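Home Libraries > Cabinets, cases and shelves
Thread: Law books in a bow-sided cabinet — how would you arrange it?

lensa_lencho wrote:
Hi all! I finally have the cabinet in the room and I can't stop opening and closing it. It's the tall brown one I posted about in October, the one with the curved, polished sides and the little spindle railing along the top section. I bought it at the Seyoum estate sale over in Briltinley and got it home in my brother-in-law's van under every blanket we own.

Now the fun part. I want my Chinese law and social theory books to live in it. I have some 40 of them, mostly paperbacks from when I was studying, plus a few fat reference volumes. Right now they're in stacks along the hallway and I step over them on the way to brush my teeth.

The cabinet gives me the upper compartment behind the railing, a drawer under that, and then the part behind the doors with a shelf inside. My plan so far is reference books low, pretty ones high, and bookmarks and the magnifying glass in the drawer. Would you do it that way? Would you sort by subject, or by size? I've never had furniture this nice and I want to get it right.

tallshelf_marge wrote:
Oh I am so happy for you, I remember the October thread! You were sure somebody would outbid you.

Reference low, yes, absolutely. The heavy ones want to be on the interior shelf where the weight is near the middle of the piece. I'd put anything you only look at once a year up behind the railing. And please sort by subject. Size sorting looks great for a week and then you can't find a thing.

inkandglue wrote:
Going to disagree with Marge on both counts, with love.

Heavy books low, sure, but "low" and "behind a door" aren't the same thing. If you use a code book every day you'll get tired of swinging a curved door open every time, and you'll end up leaving it on the table forever. Ask me how I know. My dictionaries have lived on my dining table for 6 years.

And size sorting is kinder to paperbacks. A short book next to a tall one gets no support up top, and the tall one starts to bend. Put like with like.

tallshelf_marge wrote:
You can have subject AND support. Use a bookend between sections. I'm not going to hunt for contract law in three different places because one author's publisher liked a bigger page.

smocanu wrote:
Sorin Mocanu here, I run the repair table at our meetings. Lovely piece, Lensa. A few things before you load it.

Check the interior shelf first. Take it out if it lifts out, and look at what it rests on. Old cabinets were often built for linens or dishes, and a row of books weighs a good deal more than a row of tablecloths. If the supports are small wooden cleats with one nail each, add a screw.

Then measure the depth at both ends of the shelf and in the middle. With bowed sides the inside can be curved too, and a straight row of books will leave an odd gap at each end. I had one where the middle of the shelf was 17 inches across and a book at the far end couldn't stand square at all.

On the sorting question I'm with inkandglue. Size first, then subject inside that.

lensa_lencho wrote:
Sorin, thank you! The shelf does lift out. I had no idea. The cleats look solid to me and each one has a proper screw already, so somebody was thinking ahead. The inside curves a little at the back corners and I'm going to leave that space for a small lamp, or maybe for nothing. Let it breathe.

Marge and inkandglue, I'm now picturing the pair of you in my living room moving the same book back and forth.

qiongpages wrote:
New here, jumping in because I have a lot of the same kind of books! Chinese paperbacks have one nice thing going for them on a shelf: so many of the titles run straight down the spine, so you can read them without tipping your head over. I sort mine by the first character in the title, in pinyin order. It keeps both sides of this argument equally unhappy.

Lensa, do you have 常用法律法规全书? Mine is the yellow one with the red band and it's my favorite thing to find on a crowded shelf. You can spot it from the kitchen.

lensa_lencho wrote:
I do!! Same yellow. It's the one I pull out most. A friend was asking me something about a lease just last night and out it came. I love a big "everything you commonly need" volume, it feels like having a very patient aunt in the house.

I never considered pinyin order. I'm tempted. My husband doesn't read Chinese though, and he likes to put things back for me, so he's been asking for something he can follow by color.

inkandglue wrote:
By COLOR. Lensa. No.

tallshelf_marge wrote:
For once we agree.

qiongpages wrote:
I think by color is great if it means the books go back on the shelf! Half of my books wander off because putting them away is too much like homework. A white spine, a brown spine, a yellow spine, anyone can handle that.

smocanu wrote:
Nothing wrong with it in a small collection. At 400 books it would drive you up the wall. At your size you know every one of them by sight anyway.

One caution: keep bright spines out of direct sun if they'll be on the open top. Yellows and reds can fade quickly. The closed part is the better home for those.

lensa_lencho wrote:
The window faces north, so I think I'm safe, but the yellow one is going inside all the same.

Next question, and it's about the wood. The curved door has a wonderful glow to it when the light hits and I want to keep that. What are people using? The man at the sale told me lemon oil. My neighbor swears by Vultell paste wax.

peg_and_dowel wrote:
Wax, wax, wax. A thin coat, twice a year, and buff until your arm complains. Oil on an old finish just sits there collecting dust, and then you have oily dust next to your books, which you really don't want. Vultell is fine, I use the clear one. Let it haze over before you buff, and keep the doors open for a day afterward so the smell doesn't settle into the paper.

And go easy around the ridged molding by the drawer! Wax packs into those grooves and turns white. Use a soft toothbrush.

tallshelf_marge wrote:
I've used lemon oil since 1988 and my furniture looks beautiful.

peg_and_dowel wrote:
I believe you, Marge. I'd still like to see the back of your bookcase.

smocanu wrote:
I'd do nothing for a month. Dust it with a dry cloth and see how it settles into the room. Old wood that's been moved from one house to another will shift a bit, and the doors may start to rub. You want to know that before you wax over it.

Also, get in the habit of closing the curved door with your hand on the panel as well as on the handle. A bowed door puts more strain on its hinges than a flat one when it hangs open.

lensa_lencho wrote:
Okay, no wax until the new year is well under way, dry cloth only. The toothbrush is noted. I've been opening the door by the black bar handle and just letting it hang there while I stand around choosing a book, so that stops today.

Another question for the bookish half of the room. When you bring books out to read at the table, do you lay them flat or stand them up? I've been standing mine up together while I decide, and inkandglue has me worried about bending.

inkandglue wrote:
For ten minutes? Stand them however you like. If they're fat enough to hold each other up they'll be fine. What hurts a paperback is a month of leaning at a slant with nothing beside it. If they're going to be out overnight, lay them flat with the biggest one at the bottom.

qiongpages wrote:
I always stand mine up, I like seeing the titles while I make tea — it's half the pleasure.

Which ones are out today?

lensa_lencho wrote:
A white one with the title in red, then 契约论社会法, which has a brown spine and is the one I've been putting off for 2 years, and the yellow law collection. I'm going to try them in that order on the inside shelf and see if I like how it looks with the door open. The dark red ones have already gone up behind the railing. They looked so right there on the first try that I haven't touched them.

tallshelf_marge wrote:
White, brown, yellow. So your husband won.

lensa_lencho wrote:
It's ALSO by size! Kind of! If you squint!

peg_and_dowel wrote:
Please come back and tell us how the doors behave once your heating has been on for a while. I've got a bow-front of my own in the basement with a door that only closes in summer, and I'd love to know if yours does the same.

lensa_lencho wrote:
Will do. Everything else is still in the hallway, but I have the whole afternoon and a pot of coffee.

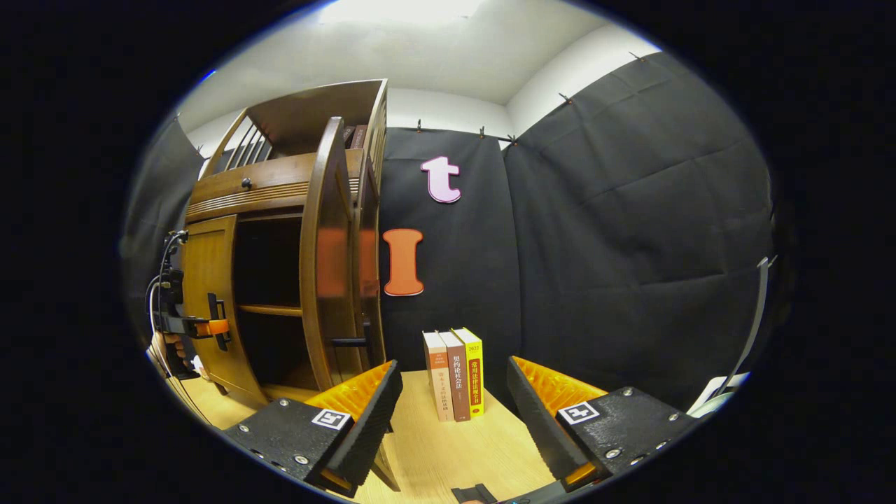

Hollville Book Circle — Home Libraries Group

smocanu wrote:
Very handsome, Lensa. That railing is a lovely bit of work, and I like the dark red up there against the brown. Small thing: the yellow book has 2022 on the spine. If you're using it for lease questions, check whether there's a later edition before you lean on it too hard.

qiongpages wrote:
There's the yellow one! And it looks so cheerful on the pale table. I vote it stays on the end of the row, where you can grab it quickly.

inkandglue wrote:
They lean a little, but they've got each other. I'll allow it. Put a bookend in before you fill the rest of that shelf.

lensa_lencho wrote:
Bookend is on the list for Saturday, along with the soft toothbrush. Sorin, good catch, I'll ask at the shop about a newer edition. If they have one I'm keeping both.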